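About Us

Hi, I'm Nam-gil Sung, and Drukar is the tiny studio I started because I couldn't stop drawing maps of places that don't exist! We make turn-based fantasy strategy games, the kind where you tell yourself one more turn and then it's getting light out.

Our first release was Trolludico, set in the marshes of Bostdale. It has 22 missions, 44 creature types (yes, the swamp goats count) and a goblin campaign I rewrote more times than I'd like to admit. Players wanted a bigger world after that, so now we're building Kouris - two feuding river kingdoms, a missing queen and a lot of boats.

We still test every battle on paper before it goes anywhere near the code. I love that part, even when my favorite unit loses again.
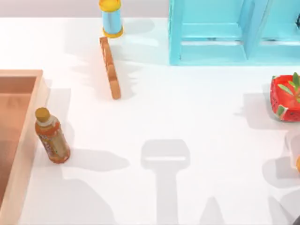
Tray and bottle on a white tabletop

Want to join the playtest list? We open it each March and there's room for 100 people. Write to us through the contact form and tell us which faction you'd play - I read all of it, and I do argue back about the goats.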